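July, notebook, refit cell, Stullgate shop

Picking up from the last entry. The Horeo job is 200 workstations, all the same model, each to get a processor, memory and a hard drive. Until this month that was bench work, three of us side by side with the cases open. Now the arms do the placing and we do what comes before and after.

Parts go in the gray tray to the left of the case. Drive stands at the back, CPU in the square pocket toward the front, memory module flat in the long channel just below it. Case on its side, panel off, handles toward the tray side. I had been loading the tray in whatever order the parts came out of the boxes. Fumiko asked for one order for everybody, so: CPU, memory, drive.

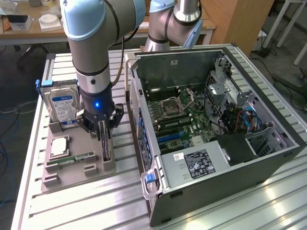
Kimutai Mutiso
Bench technician, refit cell

Time per machine is not much better than by hand yet. I said so to Corina and she wrote it down. The difference is in what the day feels like. Before, I had my head in a case for 8 hours and my neck knew it. Now I unpack, load, watch, check the finished board, close up, and walk a lot more. Angus does not like it. He says he was quick at sockets and now he is quick at opening boxes. Fair point. He has asked to learn the teaching side from Thảo and I think he should get it - he knows how a module feels when it is going in crooked, and somebody has to tell the arm that.

Things to settle:

Who signs for a machine. The old sheet has a line for "assembled by". I have been putting my own initials there and I don't like it. Thảo suggests "loaded by" and "checked by" as two lines. Corina to ask Santoso, they print the sheets.

Stops. We had 3 this morning, all mine to clear. Two were the tray not pushed home against its stop. The third I don't know.

Breaks. We used to stop together. With the cell running, one of us stays, so lunch is now staggered and people notice. Would rather pause the cell at noon and lose the time.

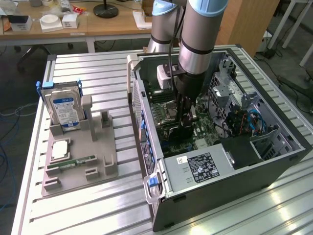
Gripper down in the case, over the CPU socket area. CPU, memory and drive in the tray.

Afternoon: Thảo slowed the approach to the socket. I prefer it, easier to follow by eye. Leave it there until Angus has had his first session.

Parkent cases come after Horeo. Different handles, so the stops will need moving. Ask Fumiko before touching anything.

Stullgate Refit Workshop - internal notebook - questions to the refit cell - Back to top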